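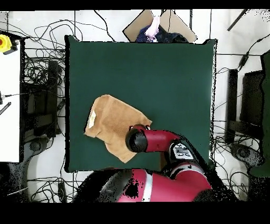

# Cloth and offcuts, 8 July 2023

Drastley is a small fabric exchange. People send us cloth they no longer want, we sort it, and it goes out again to quilters, schools and anyone who needs rags. This gallery page covers the sorting side. Notes are by Unnur Thorlacius, who also looks after the storage shelves and answers the mail.

**On the mat:** a tan cloth, still crumpled, near the lower left corner of the green mat. A plain dark background makes a light-coloured cloth much easier to check for stains and pulled threads.

**In the box:** pale pink near the middle, dark navy with tiny light dots across the lower part. The box is brown cardboard with the flaps left open.

## How the cloth is sorted

Each piece is looked at by itself. It gets opened out, turned over once, and put into one of the groups below. We don't iron anything before sorting. Creases come out later or they don't, and most quilters would sooner press their own.

- **Plains.** Tan, grey, cream and other solid colours. These go fastest, especially in bigger pieces.
- **Small prints.** Dots, checks, little flowers. Kept apart from large prints because they are asked for separately.
- **Large prints.** Mostly old curtains. Slow to move.
- **Rags.** Anything with a hole in the centre or a stain that won't shift. Holst, the bike shop, takes these by the bag.

Pieces smaller than a hand used to be thrown out. Since March we have kept them in a jar for the school on Bondura Road, where they are used for collage.

## Size and weight

We sell nothing by the metre. Cloth is bundled to about 600 grams, tied with a strip of its own selvage where there is one, and labelled with the colour group. The labels are in pencil so they can be reused.

So far this year we have sent out 266 bundles. Of those, 103 were plains. Small prints came second and large prints a long way behind, which is the usual order.

The postage scale is an old Honik and reads a little heavy. If your bundle seems light at home, let us know and we will add a piece to the next one.

## Sending us fabric

Wash it first, without scented softener if you can manage it. Fold it or don't, it makes no difference at our end. A used cardboard box is fine, and we use the same boxes to send bundles out again.

Cotton and linen are always welcome. We take wool if it is clean and free of moths. Please keep back foam, pillows, zippers on their own and anything with a rubber backing.

The limit is 10 kilograms per box. Heavier boxes are awkward to carry up the stairs and tend to split along the bottom.

## Using these pages

You are welcome to print the page or pass it on to a sewing group. Colours on a screen are never quite right, and navy in particular can look black, so ask for a swatch if you are matching something. Swatches are free and go out with the regular mail.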